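Good afternoon, and thank you all for squeezing in. I'm Emmanuel Mugo, and for the next 25 minutes I'd like to talk about a plain sheet of paper. (Pause, let them settle.)

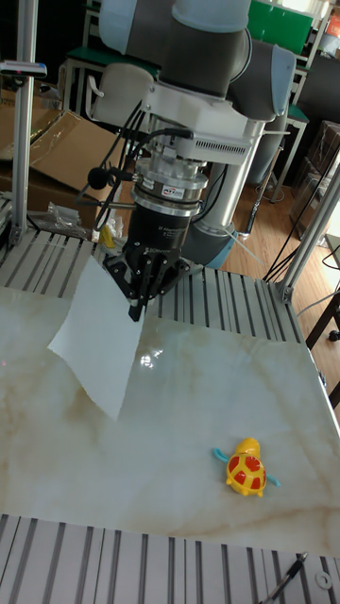 White paper, marble-patterned top, toy turtle.

White on near-white is a lovely nuisance, so do ask them where they'd look for the edges first.
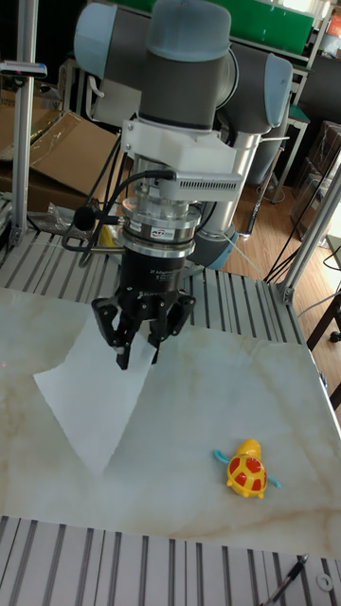
Then the turtle, bless it, all yellow and red with those light blue flippers. Your eye goes there every time, doesn't it? Tell the Brusance story if there's time.
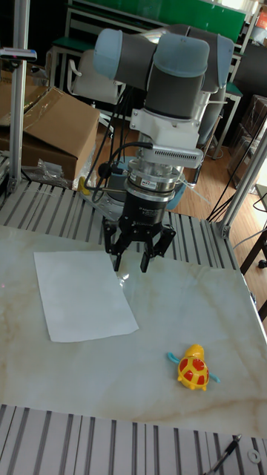 Hand round the sample sheets now, 20 in the folder, and take questions.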